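About Watden

Watden makes sugar-free and low-sugar sweets. We bake and mold them ourselves, pack them ourselves and sell them through our own shop counter, by mail order and through a small number of grocery stores. If you have bought one of our hazelnut cups or almond fudge squares, it came out of the kitchen behind the counter.

The company was started by Dariusz Wasilewska, who had worked as a pastry cook for most of his adult life and was told by his doctor to cut back on sugar. He didn't want to give up dessert. He spent one winter working on a chocolate cup that used no sugar and didn't have the cooling aftertaste that many sweeteners leave behind. The first batches were too soft, and the later ones cracked when they came out of the mold. The recipe we sell today is close to the one he settled on that December, with a little more salt.

For the first two years Watden was a table at the Pladport market. Dariusz baked at night in a rented kitchen and sold in the morning. When the old Jurkus bakery on the harbor road closed, we took over the lease along with two deck ovens and the long marble counter. One of the ovens still works. The other was replaced after a winter of repairs, and we kept its door, which hangs in the hallway.

What we make

Our range is small and changes with the season. The regular items are:

Hazelnut cups, dark and milk
Almond fudge squares
Coconut bars
Peanut clusters with sea salt
Lemon shortbread made with almond flour
Baking chips, sold by the bag

We add filled eggs in spring and a spiced nut brittle in winter. The brittle is the only product we make with Šindelář walnuts, which arrive in the shell and take a long time to crack. When they are gone the brittle is gone until the next crop.

We sweeten mostly with allulose and erythritol, and with a small amount of monk fruit in the dark chocolate. We don't use maltitol. Dariusz tried it early on and customers complained of stomach aches, so we dropped it. The full ingredient list and the carb count are printed on every label, and both are on the product pages too. We list total carbs first and net carbs second. People count these in different ways – we would like you to have both numbers.

How we work

The kitchen runs four days of production and one day of cleaning and stock work. Chocolate is melted and tempered in the morning, when the building is coolest. Molding is done before lunch. Shortbread goes in the oven in the afternoon so that the heat doesn't get near the chocolate. On a normal production day we make roughly 1,000 cups, and in the weeks before Easter we add an evening shift.

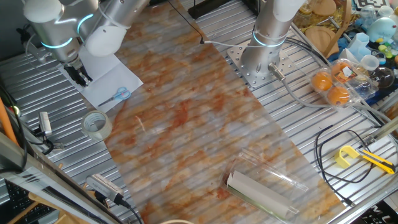

Do you make everything in the same kitchen?

All of our sweets are made in the one kitchen in Pladport, and that kitchen handles peanuts, tree nuts, milk and coconut every day. We clean between batches, but we can't promise that any item is free of traces. If you have a serious nut or milk allergy, please don't order from us. None of our recipes contain wheat, and we don't bring wheat flour into the building.

Our people

Watden has 6 full-time employees, plus extra help in spring and before the winter holidays. Everyone learns every station, including the counter. Dariusz still tempers the dark chocolate most mornings and tastes from each batch. New recipes are tried out on the whole staff before they go any further, and most of them stop there. A lavender bar was voted down twice. A mocha cup got through on the third attempt and will be sold at the counter only, at least until we see how well it keeps.

Where our ingredients come from

We buy cocoa butter and unsweetened chocolate from one importer and have done so from the start. Almond flour comes in 25-pound bags and is used within two weeks of opening. Butter and cream are from a dairy a short drive inland. Coconut is unsweetened and finely cut, as the longer flakes make the bars fall apart.

Prices for cocoa have gone up a lot. We raised the price of the cups once and made the box slightly smaller at the same time, and we said so on the label. Boxes that used to hold ten now hold eight.

Mail order

We sent out 2,777 parcels last year. Orders are packed by hand and go out the next working day. In hot weather we add an ice pack and hold parcels back if the forecast is bad – chocolate that has melted and set again is safe to eat but turns gray and crumbly. If yours arrives that way, send us a photo and we will replace it. We ship within the country only.

Classes and visits

The shop is open to everyone, and you can see part of the kitchen from the counter. We hold a low-carb baking class in the evening once a month, with places for eight people. The class covers almond flour doughs, how to swap sweeteners in a recipe you already have, and how to melt chocolate at home without a thermometer. Sign up at the counter or by email. Group tours aren't possible at the moment because the kitchen is too narrow.

Our recipe newsletter goes to 700 readers. It comes out when we have a recipe worth sending, usually every few weeks, and back issues are kept in a folder at the shop for anyone who wants to copy one down.

Page last updated April 11, 2025.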